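# Recovering gripper poses from marker tracks in Flakik

These notes cover the step between raw recordings and training-ready trajectories for two-handed tasks. They assume Flakik is installed and the head camera intrinsics are already in the session folder. The bathroom set recorded at Irville is used throughout. 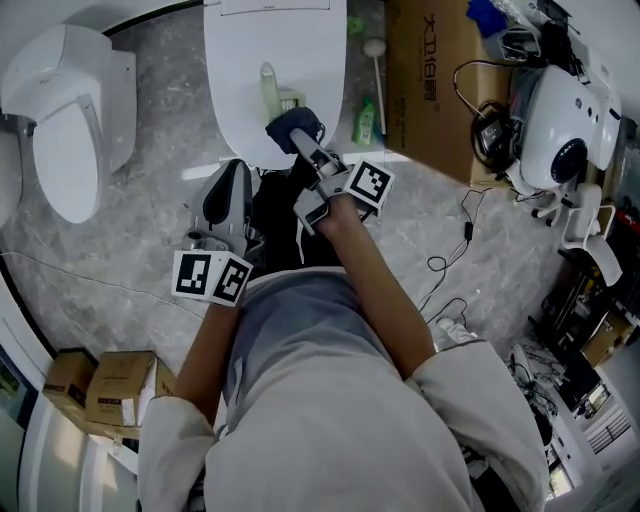

## 1. Detect and group markers

Run the detector on the full-resolution stream:

```
flakik detect --session irville_bath --out markers/
```

Each gripper is defined in `rig.yaml` as a rigid body with its own marker IDs. Check that the left and right bodies share no IDs. A duplicate does not raise an error; the solver swaps hands whenever the arms cross, and the resulting trajectory looks plausible until you replay it.

Glossy white surfaces such as a toilet lid can wash out the marker border. If detections drop near them, lower `adaptive_const` to 2 before touching exposure correction.

## 2. Solve for pose

```
flakik solve --rig rig.yaml --max-gap 100
```

`max-gap` is in milliseconds. Gaps shorter than this are interpolated in SE(3). Longer ones are cut, and the segment is split in two.

A single planar marker has two valid poses at shallow viewing angles. The solver picks the one closer to the previous pose, so a bad first frame corrupts everything after it. Set `--init multi` to start only where two or more faces of the same body are visible.

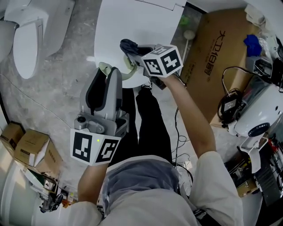

Jaw width is solved separately and does not depend on body pose. Soft material such as cloth keeps the fingers slightly apart under full grip force, so do not threshold width at zero to label a grasp. Use the width derivative instead, with the contact flag set once it settles.

## 3. Filter and export

The Irville session yields 2,000 segments before filtering and 1,680 after. Most rejects fail the velocity limit at a split point. Fathima Khondokar's `replay_check` script plots these side by side; run it before loosening the limit.

```
flakik export --frame head0 --format zarr
```

`head0` expresses every pose relative to the first head pose of the segment. The Sheikh policy config expects this. The older Pudby config expects world coordinates and will load the wrong frame without a warning.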